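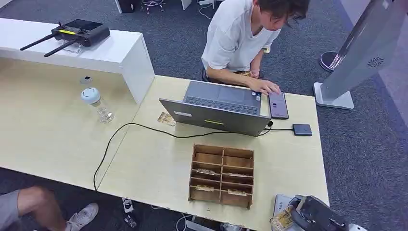 Does the arm need the laptop once the routine is stored?

It needs the laptop at start-up only; the Cimholm controller then runs the stored routine by itself.

4. Sorting into the organiser

4.1 Set the organiser on the desk within reach of the arm.
4.2 Load the Orance routine and set grip force to 11.
4.3 Pinch one card between thumb and index finger and hold it over the slots.

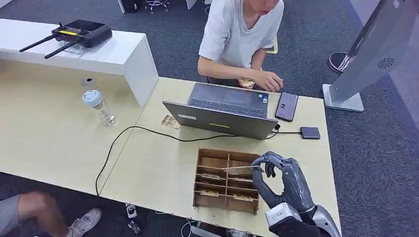

4.4 Lower the card and open the hand. Pause for 2 seconds before the next pick.

Caution: keep fingers clear of the joints. Error 894 means a stalled finger; cut the power before freeing it.

Note: film on a gripper must not cover the wrist collar. Replace it after 100 cycles.
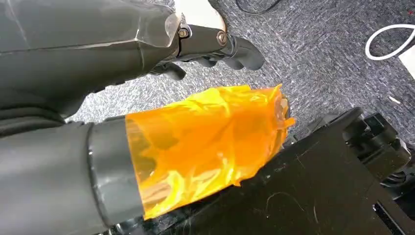

5. Shutting down

5.1 Park both arms, then switch off at the supply.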